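Kwiatkowski Trackside Stool, two seasons on

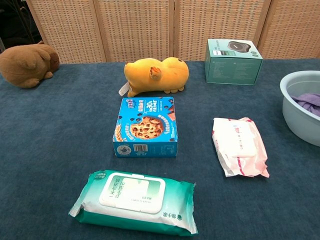 A carpeted table with a woven screen behind it.

I bought the Kwiatkowski folding stool in April, at the spring meeting at Stunport, after my old one gave way during the second heat and put me in the grass in front of Irén Vörös and most of her family. It cost 72 pounds, a lot for something you sit on between races, but the man had a card machine and I had a sore back.

Stunport, for those who haven't been, is a half-mile dirt oval with a grass bank on the outside of turn two and no grandstand since the old one came down. You bring your own seat or you stand. The bank slopes more than it looks from the car park, and any stool with four legs of the same length will try to tip you towards the fence.

The Kwiatkowski gets round this with two front legs that pull out and lock with a pin. They do lock. Getting the pins back in afterwards takes a thumbnail and some language. Tibor Bozsik, who has been racing stock cars for longer than he'll admit, did mine up with a pair of pliers and then charged me a bacon roll.

Comfort is fair. The seat is canvas and sags nicely by the end of practice. By the final you are sitting in a sort of bucket and need a hand to get out, which is awkward if there's a photo finish. The maker claims it will hold 105 kilos. I am under that, even after the bacon rolls, and the stitching has still started to go at one corner.

The carry strap is too short for anyone with shoulders. Na-rae Shim cut hers off and uses a dog lead, and I've since done the same.

I also tried Fanni Győri's Emovier for an afternoon. It has a proper back and a cup holder, but it weighs about as much as a gearbox and sinks into wet ground until you're watching the race through people's knees.

So I'll keep the Kwiatkowski – four out of five on a dry day, three in the wet. Spare pins are sold separately. Buy the spare pins.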